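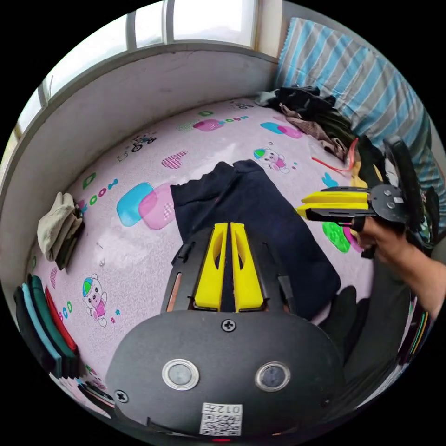
Pink sheets, the cartoon ones.

7 Apr 2022. Quick one, packing still not done. Moving to Brasmont for the new job, 81 miles, one car. Rent is 40 more a month than here. Fine. 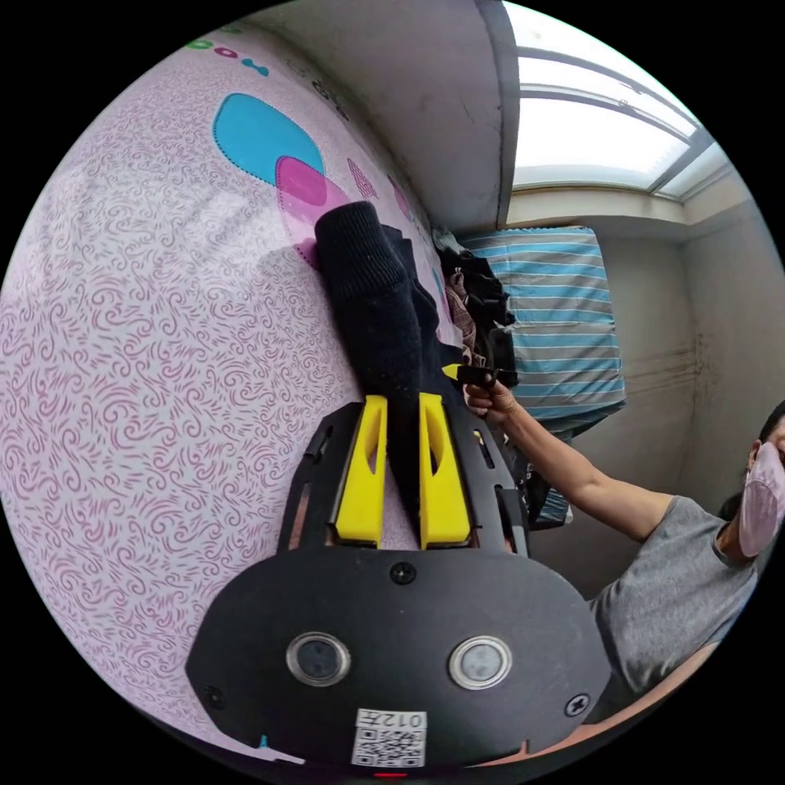
Am I keeping the Lascombe apartment? Only until November, then the lease is up.

Movers quoted me 2127, so no movers. Boxes from the Nogueira store, free if you get there early. Got 5. Need way more then that.

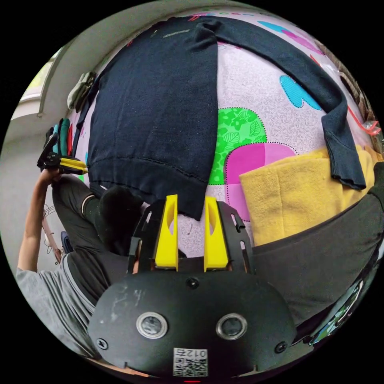
Also the power company wants a form. On paper! Mailed it, no reply yet.
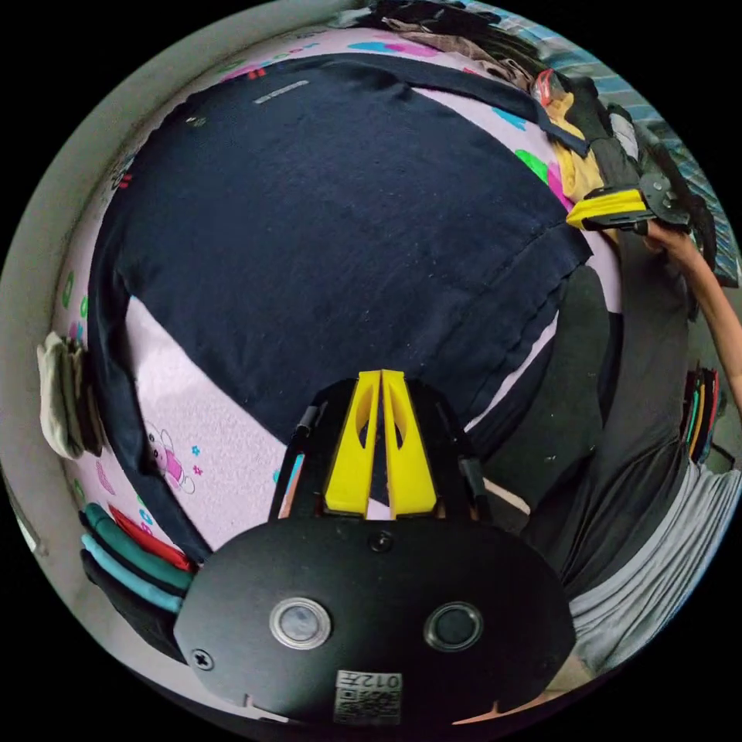 Keys are at the Arari office, closes at noon. Still have to call the intenet people. More when I'm in.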